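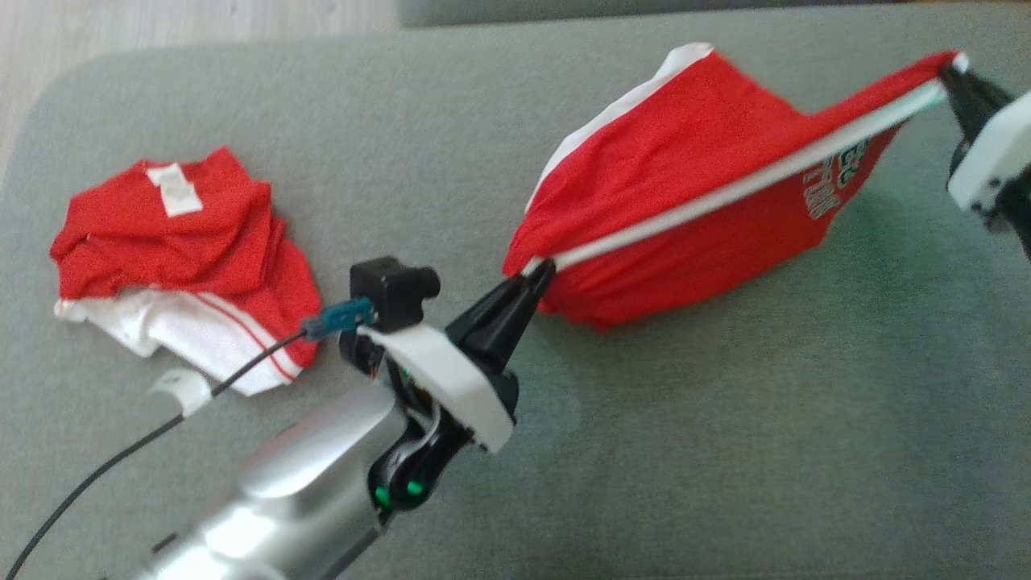
June, 4:10 pm
By Manon Zacharias
Print | E-mail this entry

Folding notes, red shirts on the sofa. Rorkdale still claims a soft seat is as good as a table for this. I doubt it. Gray upholstery grabs at cloth, and a crease pressed out over a cushion tends to come straight back.

The Geerts sheet says to find the white edge first, pull it straight, then lay the rest down behind it. Fine on paper. Red on red, I can't tell front from back until the lettering shows.
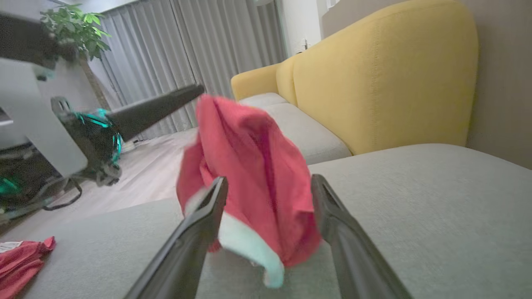

It also allows up to 28 seconds a shirt – who timed that, and on what shirt? I'd want it repeated on a hard surface before we copy the number anywhere. Ask Trallel for their sheet too. Leave the labels in for now.

Shares: 9 | Comments: 0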